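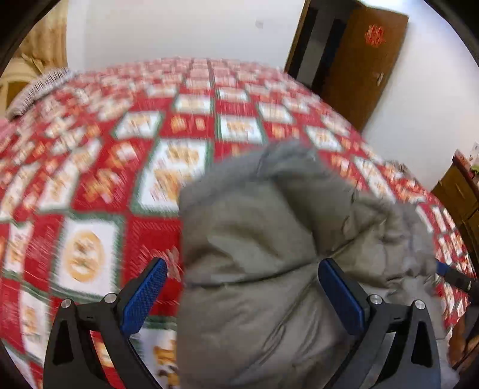

# Gendach Asks Households to Put the Winter Coat Away Properly, Just This Once

**For release in March**

Gendach, the home storage advice service, today opened its spring Coat Amnesty, a month in which people who have stuffed a puffer jacket into a closet every year of their adult lives may come forward without penalty.

The campaign follows a survey of 1,677 Gendach members. Asked where their winter jacket spends the summer, 70 percent named a place that was also home to a vacuum cleaner. More than 200 said "the chair." A follow-up question about which chair was left blank by most of them.

"We have been giving folding advice for years and we know exactly how much of it gets used," said Rafia Zaidi, who runs the service. "So we cut it down. If you own a bed, you own a folding table. Please clear the cat off first."

The method, named the Jamedley fold after the street where it was worked out, goes like this:

1. Make the bed, or at least pull the sheet straight.
2. Lay the jacket on it, front up, with the collar pointing toward the headboard.
3. Close the zipper all the way and spread the sleeves out to the sides.
4. Smooth from the collar down to the hem with flat hands. Do not punch it.
5. Fold the sleeves in across the chest, then bring the hem up to the collar.
6. Put it in a cotton bag with room to spare. 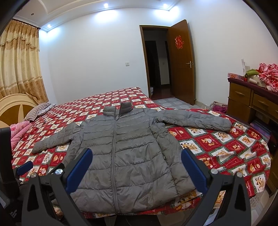
*A gray quilted puffer jacket laid out flat on the bed, collar toward the headboard side of the room.*

Steps two and three are where most people give up, according to Heledd Ifans, who wrote the printed guide. "They get one sleeve out and then the phone rings," she said. "In August it's still there. A loud bedspread helps, in my view. A gray coat on a gray blanket can go missing for weeks."

Gendach does not recommend vacuum bags for quilted jackets. It is aware that many people already own vacuum bags, and that they were on sale.

The first 300 households to sign up will get a cotton storage bag and a printed copy of the guide, which fits on one side of a sheet of paper. The other side is blank and may be used for shopping lists. Sign-up is open through the end of the month on the Gendach website. Jackets found under other jackets count as one entry.

**About Gendach**

Gendach gives plain advice on closets, drawers and the space under the bed. It sells no furniture.

**Press contact:** Heledd Ifans, Gendach press desk. Calls are answered after 10 a.m.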